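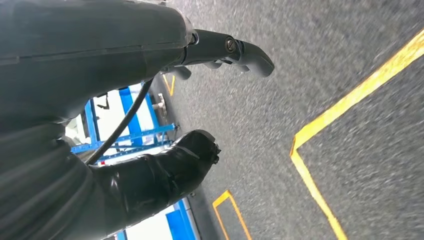 About Gruvari

Gruvari is a training school for mountain and flood rescue, located in Zeldale, on the road to Fodorgate. We teach people who already serve in local rescue teams, fire stations and ambulance services, and also people from the villages who want to be useful when the river rises or the slope comes down.

The school was started by Naima Kettani after the flood in the Mulder valley. At that time many neighbors came to help with their own shovels and boats, but there was no common way of working. Two teams were searching the same street while the next one was waiting. From this experience came our first course, which was held in a borrowed classroom with 9 participants.

Today we have 6 permanent instructors and we train 200 people each year. The groups are small, so everybody has enough time with the ropes and the radio.

What we teach

Our basic course takes 28 hours, divided over evenings and weekends. It includes search on unstable ground, moving an injured person, work near fast water, and radio communication. The advanced course is for team leaders. It treats the organization of a search area, the rotation of tired crews and the contact with families, a subject for which our students often ask more hours.

Courses are given in English. If your team prefers another language, please ask us early and we will try to find an instructor.

Visit us

The office is open every Wednesday from 2 p.m. and you are welcome without appointment. Teams from outside the valley can sleep in our guest rooms during the course. Please bring your own boots and helmet; the other equipment is provided by the school.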